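Tomow Two-Arm Tabletop Robot
by Rundia

Overview | Chores | Specs | Fingers and Pads | Questions

Page updated 10/17/21

Can it tidy a table yet?

Yes, if the table is in front of it and you aren't in a hurry! That's the short answer, and we're pretty happy to be able to give it. The longer answer depends on what's on the table, and it takes up most of this page, so get comfortable.

Tomow is a two-arm robot built for the kind of work people do standing at a table: picking things up, turning them over, putting them on a shelf, moving the pan out of the way to get at whatever is behind it. It has a camera up top and a small one at the gripper, and it runs on our Rajan control software. It won't do your stairs. It won't do your laundry either (we've tried, and a fitted sheet beat us in August and we haven't gone back).

What it handles well

Boxes, bricks, blocks, anything with two flat sides facing each other. Cookware with a real handle, as long as the handle isn't pointing straight down or tucked against a wall. Small shelves, provided the opening is wider than the item plus two fingers. Crescencio Salinas, who runs our chore trials, likes to mix hard and soft things on one table so the arms have to change their grip from one item to the next, and that's where Tomow has come along the most this year. A brick wants a firm squeeze. A bag full of something soft wants hardly any, and it changes shape as soon as you touch it.

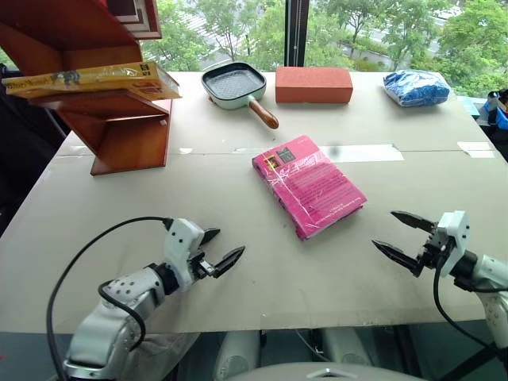

Both grippers open, with a wrapped pink book between them and the shelf, grill pan, block and blue bag behind.

Books are harder than they look. A paperback lying flat gives you almost nothing to hold. A person slides it to the edge of the table, or gets a fingernail under the cover, and does it without thinking. Tomow has to press from both sides with both arms, or come in low at the spine and tip it up. Put plastic wrap on the book and you've added two more problems: the surface is slick, and the shine can fool the depth reading. Rajan now takes a second look from the gripper camera before it commits, and wrapped books went from our least favorite thing on the list to something we'll show visitors.

What it handles sometimes

Bags and wrappers. Thin packaging lies almost flat and the fingers have to land right at the surface without jamming into it. If there's a fold or a raised corner, great, Tomow will go for it. If the wrapper is perfectly flat, expect several tries. We leave the number of tries adjustable in Rajan, and the factory setting is four.

Other things in the "sometimes" pile: silverware, cables, anything clear, and lids that look like plates.

Fingers and pads

The stock fingers are a parallel pair in a dark finish with textured grip pads on the inside faces. The texture does a lot of the work on slick items, so please don't sand it or cover it with tape. The finish on the outside will wear, especially along the ridges and at the tips, and you'll see pale lines where it has rubbed away. That's cosmetic. Pads are what you need to keep an eye on. Inspect them every 3000 grips (Rajan keeps the count and puts a note on the start screen) and swap them in pairs.

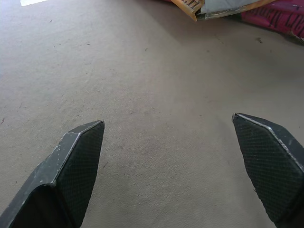 Gripper camera view, fingers apart, packaging at the far side. Wear shows on the edges of both fingers; the pads have a fine mesh texture.

Jayson Policarpio designed the tips and has opinions about their shape that could fill another page. The angled tip is there for low approaches. A fatter, squarer tip holds better once it has hold of something, and we offer that as an option for shop-floor users who mostly move boxes.

On the shop floor

We get asked about this as often as we do about kitchens. One of our early users, Lerketti, has Tomow sorting returned goods at a packing table, and they've been generous with their notes. Sorting by type works nicely. Opening things doesn't. A person still cuts the tape and takes out the paper, and then Tomow can get going on what's inside. It's slower than a good packer by a long way, and we'd plan around that if we were you. Leave it a batch and go do something else. 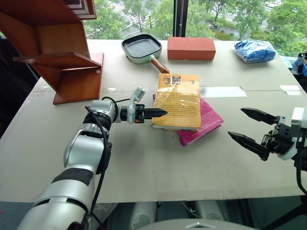

Stacked items deserve a word, too. When one thing sits crooked on top of another, Tomow has to decide where the first ends and the second starts, and then lift the top one without dragging the bottom one along. Different colors help a lot. Two items of the same color and the same size, squared up neatly, can still be read as one thick item. The newest Rajan release lets the second arm hold the lower item down while the first lifts, and it's a joy to watch when it goes right. It's off by default. Turn it on under Arms, then Shared Tasks.

Specs

Arms: two, mirrored
Grippers: parallel, two-finger, one per arm
Overall height: 69 in.
Reach, tip to tip, arms extended: 68 in.
Cameras: head and gripper
Software: Rajan, included
Monthly rental: $1725, pads included

Questions

Does the table need to be special?
No. Flat and steady is enough. Seams and tape strips on the surface are fine, but run a hand over them first, as a lifted tape edge can snag a finger.

Can it work near a window?
Yes. Strong side light on shiny wrap is still a weak spot, so rerun the camera setup if the light changes a lot during the day.

Can I add my own objects?
Please do! Start with six or seven, show each one from a few sides, and send us the ones it gets wrong.

Fingers, pads and spare parts
Rajan release notes
Contact Rundia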